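Teltley Workshop - Tabletop Sorting Sets
Progress report to the Ludilero program, period ending August

1. Summary

Work in this period covered the second batch of printed blocks, the base boards, and the layout sheets that go out with each set. The batch is complete and has been inspected. The boards are behind plan by one delivery. Spending is within the approved amount and no change to the grant terms is requested.

2. Blocks

The plan called for 200 blocks. The workshop printed 241 to allow for rejects and for a small stock of spares. Inspection followed the same procedure as the first batch: check the base for lift at the corners, check the top face for gaps in the print pattern, then set the block on a flat plate and press lightly on each side. A block that rocks is rejected. Most rejects were star shapes, where the narrow lobes cool faster than the center and pull the base up slightly. Cylinders gave almost no trouble.

The star was redrawn in the middle of the period with a wider root at each lobe. The new version prints more slowly but lies flat. Old and new stars are close enough in outline that they can be mixed in one set, and we do not plan to reprint the ones already accepted.

Color is controlled by spool. All blocks of one color in a set come from the same spool, and the spool number is written on the bag. In the first batch two greens were mixed by mistake, and users sorting by color treated them as separate groups. The bag labels were introduced to prevent this and no mixed bags were found at inspection.

Surface finish was left as printed. Sanding was tried on a few pieces and dropped. It took too long per block and left pale marks on the darker colors.

3. Base boards

The boards are maple, glued up from planks, and supplied by Vendus. Acceptance checks are flatness, glue seams, and edge condition. Seams may be visible but must not be felt with a fingernail. Two boards failed on this point and were returned. Figure in the grain is accepted. An earlier draft of the specification asked for plain grain only, but this raised the price and had no effect on use.

The remaining delivery is expected early in the next period. Until it arrives, sets are being packed without boards and stored on the upper shelves.

One question from the last review was whether a painted board would be better. We compared a painted sample with bare maple under the workshop lights. The painted sample gave a strong reflection near the back edge, and yellow pieces were harder to pick out against it. Bare wood remains the choice.

4. Layouts

The layout sheets show where blocks go at the start of an exercise. The paired layout uses eight blocks in four pairs, each pair in a single color. It replaces the earlier row layout, which users solved by position alone without looking at shape or color.
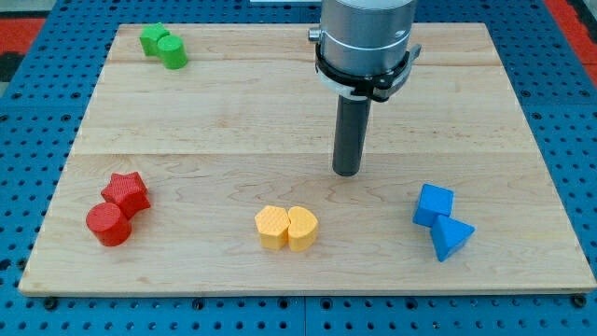 Spacing between pairs is set by eye and is not specified on the sheet. We considered printing a position grid on the board and decided against it for now, as it would fix the board to one family of layouts. A loose paper template is being drafted instead and will be included if it survives handling.

Nelu Dumitrescu has revised the wording of the sheets. The text is shorter, and the word "match" has been replaced by "same color" throughout, after several readers took it to mean same shape.

5. Trial sessions

The paired layout was run 73 times in this period, against a plan of 60. Notes were kept on paper and typed up afterward. The most common remark concerned storage: blocks are returned to the bag in any order and the next user has to sort them first. A divided tray is being priced. Dong has quoted for a molded version, and we are also looking at a folded card insert, which would be cheaper and easier to replace.

6. Next period

- Receive and inspect the remaining boards.
- Complete packing of sets held without boards.
- Decide between molded tray and card insert.
- Test the paper template in use.
- Issue the revised layout sheets.

The only open risk is the board delivery. If it slips again, final packing moves back by the same amount - the other items do not depend on it.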